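Clear Your Desk in 20 Minutes

I love a freshly cleared desk, and you can have one before your coffee gets cold! Set a timer for 20 minutes, put on some music and grab a tray or a shallow box.

Step 1. Take everything off. Yes, everything - pens, mugs, chargers, that receipt from November. Pile it on the bed or the floor for now.

Step 2. Wipe the whole top with a damp cloth and a drop of dish soap, then go over it with a dry one. Get into the rim of the cable hole if your desk has one (mine collects an amazing amount of fluff).

Step 3. Sort the pile quickly. Trash goes out, papers go in one stack, and anything you use every day goes in the top drawer.

Step 4. Put back very little. I like one book I'm reading now and a small plant in a plain pot, set toward the wall so my elbows miss it. Loose sheets get a spot of their own off to the side.

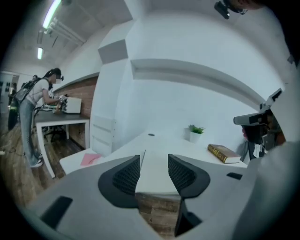
How often should I water a small desk plant?
Push a finger into the soil and water when the top inch feels dry. In most homes that comes to about once a week, less in winter.

Step 5. Run your cables down the back, tie them loosely and give the drawer fronts a quick wipe while the cloth is still out.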